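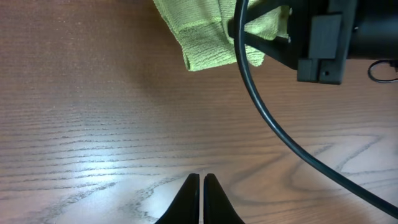 Reddish-brown wood with a fine grain, and the light falling on it.

Trarel Furniture Oil - Frequently Asked Questions

We receive many letters about our oil, and the same questions come again and again. Please read this page first, and if your answer is missing, write to us. We reply in English, and a little slowly in February, when the workshop is closed for two weeks.

What is the difference between Trarel and Banton?

Trarel is our clear oil. It makes the wood a little darker and warmer, as if you wiped it with water. Banton is the same oil with a small part of wax in it. It gives a softer shine and it is easier to wipe clean, so we advise it for kitchen and dining tables. For shelves, frames and small boxes most customers are happy with Trarel.

Can I use the oil on a table that has varnish?

No. The oil must go into the wood, and varnish closes the wood. If you put oil on varnish it will stay on top and be sticky for many days. You must remove all of the varnish first.

How do I know if my table has varnish or oil?

Put one drop of water in a place that is not important, for example under the edge. Wait ten minutes. If the wood under the drop becomes dark, the surface is bare or has an old, thin oil. If the drop stays round and the wood has the same color, it is probably varnish, or wax in good condition. To know which of the two, scratch softly with your fingernail. Wax comes off a little under the nail.

Which sandpaper should I buy?

Start with 120 if the old surface is rough, then 180, then 240. Always move with the grain. Scratches across the grain are almost invisible on dry wood, but they show very clearly after the oil, and then you must begin again. We know this from our own mistakes.

Some customers like to finish with 400. You can do it for small objects that people hold in the hand. On a large table it is too fine, because the wood becomes closed and takes less oil. We don't sell 1000 paper and we don't recommend it for this work.

How much oil do I need?

One can of 400 ml is enough for a dining table for six people, top side, with 2 coats. Old and very dry wood drinks more. If you also want to oil the legs and the under side, please take two cans.

Should I oil the under side also?

For solid wood, yes, at least one coat. Wood takes water from the air and gives it back, and if one side is closed and the other is open, the top can bend. With veneer on a board this is less important.

How do I put the oil on?

Shake the can. Pour a small amount on a cotton cloth without color and rub it in, with the grain. Leave it for 20 minutes. Then take a dry cloth and remove everything that the wood did not take. This second step is the one people forget. Oil that stays on the surface does not become hard in a nice way, it makes shiny spots and dust sticks in it.

Wait one night before the next coat.

Is it dangerous?

The can has a safety text, please read it. I want to repeat one point here. Cloths with oil can become hot by themselves and start a fire if you leave them in a ball. Put them in a bucket of water after work, or lay them flat outside until they are stiff. Never put them in a closed trash can directly.

When can I use the table again?

You can put light things on it after two days. The oil is fully hard after 28 days. In this time please don't leave water on it, and don't cover it with a tablecloth - the oil needs air.

There is a white ring from a cup. What can I do?

If the ring is white, the moisture is only in the upper part of the finish. Wait some days, it often goes away alone. If it stays, rub it with a little Banton and a soft cloth. A black ring is a different problem. It means that water went deep and met iron or the acids of the wood, and you will need to sand.

My table looks darker in one place than in another. Did I do something wrong?

Perhaps not. Look at it first from the other side of the room. Wood reflects the light differently in each direction, and near a window it can look pale from one chair and deep brown from the next. If the dark place stays dark from all sides, you probably sanded less there, and one more coat usually makes it more equal.

How often must I repeat it?

A kitchen table once or twice a year, other furniture when it looks dry. You don't need to sand everything again. Clean it, let it dry well, and give one thin coat.

Do you have oil for outside?

Yes, it is called Farouk. It has a little pigment against the sun. Please don't use it indoors, the smell stays for a long time.

And for cutting boards?

For these we make Binlow, in a small bottle. Please do not use Farouk or Banton on a surface where you cut food.

Can I return a can?

If it is closed, yes, within 28 days. We cannot take back an open can. If you are not sure about the color, ask for a sample first. We send it in a small envelope, enough for a test on the under side of your table.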